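Notebook, March, screening room at Hornham

Second pass on the Dalen print, the one for the spring double bill. Started at 2 in the afternoon and ran all the reels. Reel one has a vertical scratch through the opening titles that fades before the first dialogue. Sound is fine.

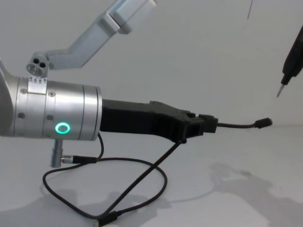
Do we need to cut the damaged leader off reel one before the show?
Leave it on and splice new leader ahead of it, so the archive gets back every frame it sent.

The color has gone pink in the night scenes, worst in the long walk home from the station. The day scenes hold up better. I compared it with the Zemow disc and the disc is too blue, so neither is a safe guide. I would still show the print. The faces look right, and the last scene in the kitchen is much better with the grain left in. 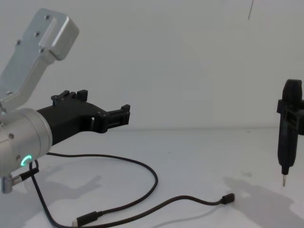 Reel three is the weak one. It has 22 splices, most of them old tape, and two jumped in the gate. I redid those and ran the reel again with no trouble. The subtitles drop out for one short exchange in the hotel lobby. We can live with it, it's only the clerk giving directions.

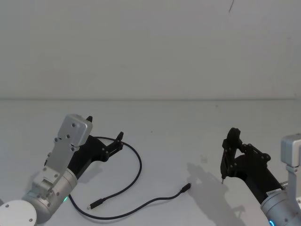 The changeover between reels three and four is tight. The cue marks come late and the music is already going under them. For the running notes I want one line drawn for each reel's sound level, and reel four's would look much like the black cable lying in loose curves on the gray tabletop. It wanders up and down all the way through. Ride the fader by hand and keep the house level where it was for reel one.

Sent the reel lengths to Moveo for the return form. Reel four measures 2,000 feet on the counter. 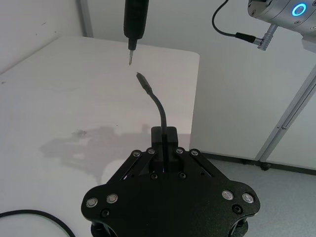
Still to do

Clean reel two again, both sides.
Check the lens for the wider feature.
Ask Dalen for a better still for the program.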